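I have bought a new putter. I mention it early so that anyone who read my June post, the one where I swore I would never buy another, can close the page now and save us both some embarrassment.

The old one was perfectly good. It had been perfectly good for 11 years, during which I missed from every distance a person can miss from. Then I played a round at Laltau with a borrowed mallet the size of a toasted sandwich, holed two long ones in the first five greens, and spent the drive home composing the argument I would make to my bank account.

Climdale has the only shop near me where they let you putt on something longer than a hearthrug, so I went there and tried the lot. Blades, mallets, one with wings. The one I liked was a Chowdary, plain face, short slot behind it, and a sight line a child could follow. It was £177. I put it back, walked round the waterproofs, looked at some socks, and went and picked it up again.

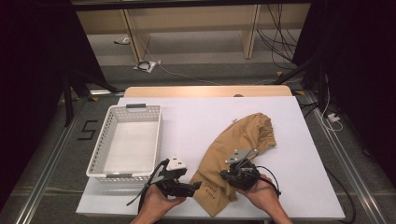
What sold me was the weight. My old blade was so light that on a cold morning I could lose track of it halfway through the stroke. The Chowdary goes back slowly and comes through at the same speed whether I'm frightened or not. I am usually frightened. From inside five feet I have the nerves of a man defusing something.

The grip is fatter than I'm used to and I didn't care for it at first. It felt like shaking hands with a marrow. By the second week my right wrist had stopped joining in, though, and I've left it alone.

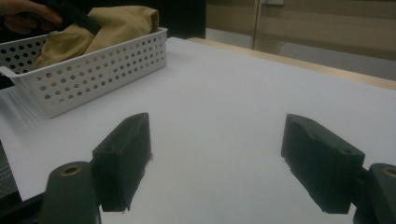

Dark green against a white tabletop.

So, to the course. I took it out at Distgate, where the greens slope towards the car park and then, if you've putted from above the hole, so does your ball. I three-putted the first. I three-putted the second. On the third I stood over a tiddler, thought about the socks I could have had instead, and knocked it in the middle.

After that it settled down. My distance was better all the way round, and I left hardly anything more than a tap-in away. My line was exactly as bad as ever. The sight line points where I point it, and I point it at the left edge and pull it, which no shop has ever been able to fix at any price.

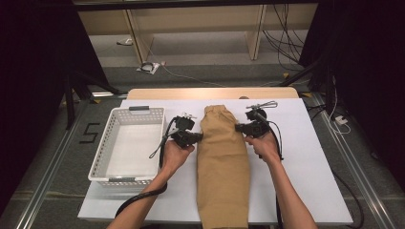

I've since gone back to an old practice drill, a coin on the carpet and a ball rolled over it from across the hall, 2 sets before breakfast. The skirting board has suffered. The dog moved to the kitchen and has not been tempted back.

The blade is in the loft with the others. There are 5 up there now, leaning against the water tank, all of them once described on this blog as the last putter I would ever need. I'm playing Laltau again next month and I'll report back, unless it goes badly, in which case I'll write about drivers.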